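Lab diary, November, evening

Long session today, and I want to get it down before I forget what we changed.
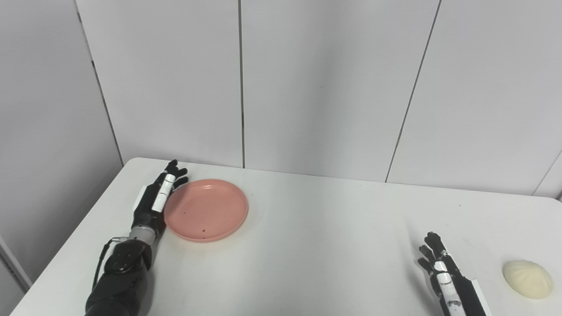

We have the room until nine on project nights, which is the only reason we got anywhere. The task is still the bun task. The bun has to go from the right side of the table to the pink plate on the left, which means the right hand picks it up, and either the right arm reaches all the way across or it passes the bun to the left hand. Our group voted for the handoff back in the planning stage. I voted for the reach. I still think the reach would be easier, but the handoff scores more in the rubric, so that is what we are doing.

I got there at 4 and spent the first part of the session on the Sisisel files. Sisisel is what we call our recording script. It was saving the left hand and right hand joint angles with different clock times, so every run came out slightly out of step. The gap was small enough that we didn't see it in the plots last week. It only showed up when I lined up both hands on the same axis and the left one was moving early every time. I fixed it by stamping both from the same clock. Then I had to go back through the old runs and decide which ones to keep. We had 971 short clips in the folder, counting all the practice ones. Many of those are no good now. I moved the bad ones to a separate folder and did not delete them, in case the instructor wants to see them.

After that we did new runs. I drove and my partner watched the numbers. We did 34 before we had to stop. I wrote the results in the paper notebook as we went, and I'm copying the main points here.

The grip is the main problem. If the right hand closes to the value we used for the foam block, it squeezes the bun too hard and leaves dents. If I back off, it slips out when the wrist turns. I tried closing the thumb first and then bringing the fingers in slowly, and that was better. It held through the turn on most of the runs after I changed it. I need to put the new values in the shared sheet before class or somebody will load the old ones again.

The second problem is the approach. The hand comes in too flat and the fingertips push the bun along the table before they get hold of it. Twice it rolled over onto its side. I raised the start point of the right hand by 3 centimeters and tilted the wrist a little. That helped with the pushing, but now the arm takes a longer path and the whole run is slower. We have a time limit at the showcase, so I don't know if we can keep it.

The handoff worked 2 times. Both were slow and neither was pretty, but the bun ended up in the left hand. On the others the left hand closed before the bun was all the way in, or the right hand let go late and they pulled against each other. I think the late release is partly the old clock problem, since the timing was tuned on bad data. We will have to tune it again from scratch.

I did not get to the plate part at all. In the plan, the left hand lowers over the plate and opens. The plate is light and I worry about the fingers catching the rim and dragging it. We talked about taping it down. The rules say no fixtures on the table, and I don't know if tape counts. I wrote to ask.

Our section of the room is shared with the Thevar team, who are doing towel folding. They have the same arms and had the same clock problem, so I sent them my fix. They gave us their settings for the wrist speed limit in return. I have not tried those yet.

Things to do before next session:

Put the grip values in the shared sheet.
Update the Sisisel readme so it says which clock it uses.
Retune the release timing with new runs only.
Try the Thevar wrist settings.
Get more buns. The ones we have are going hard, and a hard bun is easier to hold, so the results are not fair.
Wipe the table.
Start the written report. My part is the data section, two pages.

Got home late and had cereal for dinner. My shoulders are sore from driving the arms. I have a math problem set due and have not opened it.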